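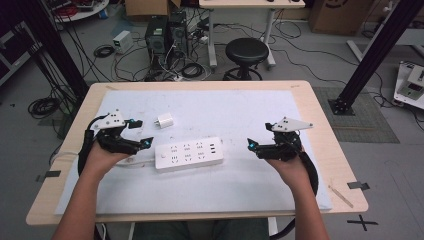
Figure 4. White power strip and a small adapter on a foam board, with a hand-held gripper on either side.

4.2 Where the stray capacitance comes from

I went into this part of the work thinking the meter was the problem. The Brikov bridge I use every day had been reading high on small capacitors since September, and I had more or less decided to send it back. Then Marisa Costa asked me what the reading was with nothing connected. I hadn't checked in weeks -- embarrassing, but there you go.

With the leads lying side by side on the bench, the open reading wandered every time I moved my arm. With them taped down and spread apart, it settled. I ran the open test 613 times over the spring and threw out 35 runs where a lead had come loose, so everything in this section rests on the other 578.
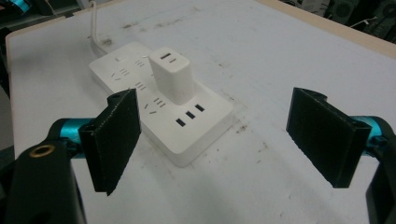

Lead length mattered too, though less than I'd guessed. Swapping the long Donati leads for a 42 cm pair brought the open reading down and made it a lot steadier, and Rory Mackay saw the same thing when he repeated the test with his own bridge. What neither of us could get rid of was a slow drift in the first few minutes after switching on. I now just let the bridge warm up and go make coffee. 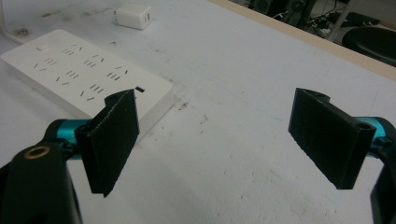 Spacing is the part I'd ask readers to take seriously. Any two conductors that face each other make a capacitor, whether you wanted one or not, and the value drops as they move apart. If you want a picture of the shape I mean, look at the two dark pads set wide apart over the white table, and imagine they were metal plates wired to the meter. Close that gap and the reading climbs. My test clips do the same on a smaller scale, so I fixed them to a block at one spacing and zeroed the bridge there before each run.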